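**27/05/2024 - For immediate release**

# Travance to open 245-seat community cinema and supper room in Sinurbridge this July

Travance is delighted to announce that the old Innes Picture House, at the top of Plarside, will open its doors again this July after 2 years of building work and a great deal of patience from its neighbours.

The building has been part of life in Sinurbridge for as long as most people in the town can remember, and we have been bowled over by how many of them have stopped at the hoardings to tell us about first dates, Saturday matinees and the ice creams that used to be sold from the side hatch (yes, the hatch is coming back!). When it reopens, the main hall will have 245 seats, with wider rows than before and step-free access from the street right through to the front.

Upstairs, the former balcony has been turned into a supper room for 124 guests, serving simple hot food before the evening film and tea and cake through the afternoon. It can also be hired for birthdays, wakes, club nights and anything else that wants a warm room and a decent kitchen.

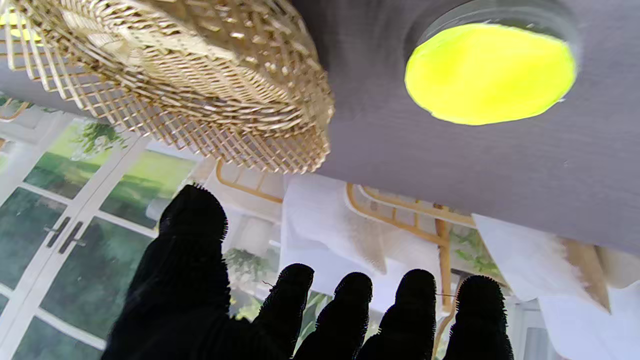
*A yellow-green light set into a grey overhead surface.*

Lighting has had a lot of our attention. Local people told us during the early open evenings that the old foyer was gloomy and the stairs worse, so both now have new fittings, and the colours have been kept cheerful - we hope visitors will feel the welcome before they have even bought a ticket.

"We have wanted to do this for such a long time, and the town has been with us all the way," said a spokesperson for Travance. "People have lent us old posters, brought us soup in the cold weather and asked us very kindly, every single week, when we would be finished. It is lovely to be able to give them an answer at last."

A total of 163 households have already joined the Innes Friends scheme, which offers early booking and a free hot drink with every daytime showing. New members are welcome at any time.

The opening programme will be published in the Travance newsletter and on the boards outside the building. Tickets will be sold at the Plarside box office.

**Notes to editors**

Members of the press who would like to look round before the opening are warmly invited to contact the Travance press office in Sinurbridge.

**Ends**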